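Forum › Laufen › Halbmarathon › Training

Halbmarathon im Juni: reichen 10 km als längster Lauf?
Omar Saab · 13. Nov. 2021 · Lesezeit 1 Min.

Ich laufe 33 km pro Woche, am Stück nie mehr als 10. Reicht das für Culldale?

Radomir Kelmendi
Nein. Steigere den langen Lauf bis auf 15 km, alles im ruhigen Tempo.

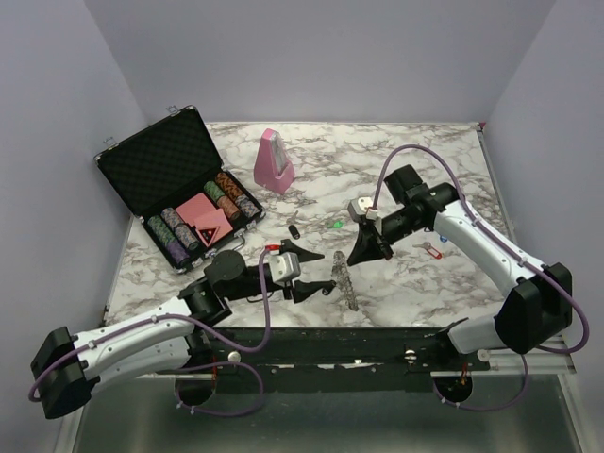 Die Wochenkilometer würde ich fest aufteilen – lang, locker, zügig. Stell dir den Einsatz beim Poker vor: Die Chips liegen im Koffer in vier langen Reihen, und wer früh alles setzt, hat am Ende nichts mehr.

Varwood
Bei mir ging es auch so.

2 Kommentare · 15-mal geteilt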